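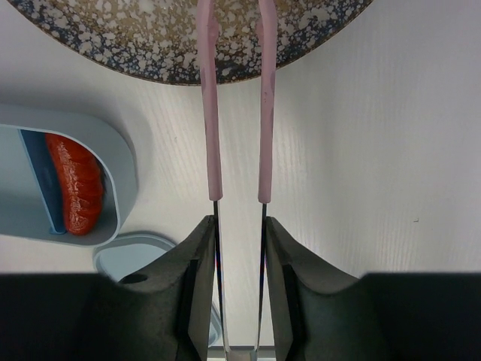
News from the winch end

May was a difficult month for those who wanted long flights and a good one for those who wanted many short ones. The wind stayed in the north for most of it, and on our field this means that the launch is across the slope, the cable falls toward the fence and everybody walks more than they would like. Still, the log shows that the winch at Ikthorpe passed 1,346 launches since it came back from overhaul, and the new drum bearings are quiet.

I was asked to write this item about the cable, because there were several questions at the briefing and I did not answer them very well at the time.

We have now changed the left drum from steel to synthetic rope. The right drum keeps the steel cable until the end of the season. The two do not behave the same. The synthetic rope is much lighter, so the glider feels free earlier in the climb, and some pilots have pulled back too soon. Please make the first part of the launch exactly as you were taught it, and wait until you have the speed and a safe height before you go into the full climb. If the speed is dropping, lower the nose first and think about the signal after.

The light rope also drifts more after release. With a crosswind from the north it can go a long way toward the Brirkley lane before the parachute comes down. The winch driver must keep some power on and pull it in steadily, and must not look away to the next glider. On one afternoon the rope came to rest on the hedge and it took Adjoa Owusu and me most of an hour to get it free without a knot. After that we moved the launch line 400 feet to the south, and it will stay there whenever the wind has north in it.

Weak links: Kwesi Wumbei has checked all of them and thrown away two that had oval holes. The box in the launch point bus is sorted by color again. I ask you kindly to put each link back in its own part of the box. The two-seaters and the light single-seaters do not use the same one, and in a hurry at the end of the day, with the sun low, brown and black look very similar. 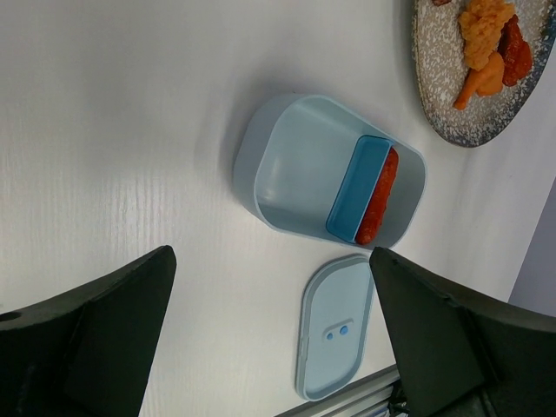
Can I still ask for the steel cable if I prefer it?

The duty instructor decides which drum is used, but you may ask, and for a first solo or a check flight after a long break we will try to give you the one you know. If both drums are in use, the next cable is the next cable, and if you are not happy with it you can stand back one place in the line. There is no shame in this.

About the flying itself there is less to tell. The best day came in the second week, when the cloud lifted before lunch and there was weak lift over the quarry until four in the afternoon. Kwesi stayed up for a little more than two hours in the club single-seater and said that the climbs were narrow and rough, with a lot of sink between them. Others tried the ridge, found the wind too far off it, and were back in the landing area after one beat. Two of our early solo pilots made their first flights from the other end of the field, where the approach over the trees looks very different, and both landed well before the halfway mark.

Adjoa has completed the last part of her cross-country endorsement, with the field selection exercise done from the motor glider. She asked me to thank the farmer at Bosen for allowing the low approaches over his cut meadow. We do not land there unless it is needed, and please remember that the second gate is kept closed.

The trailer for the Ait Ali trophy week must leave with working lights, and at present it does not have them. The left indicator stays on all the time when the brake is pressed. If somebody understands trailer wiring better than I do, the trailer is behind the hangar and the tester is in the top drawer of the bench.

The retrieve truck will be away for its brakes in the first part of next month. We will use the old tractor to pull out the cables, so expect a slower rate of launching and come early if you need to fly with an instructor. The tractor must not be driven faster than a walk when people are near the line, and it needs to stand for a minute with the engine running before you stop it.

Recent items
Hangar packing: the new order
Radio calls at the launch point
Results of the spring spot landing contest
Parachute repacking dates
Notes on flying the quarry in a north wind
Winch driver list for the summer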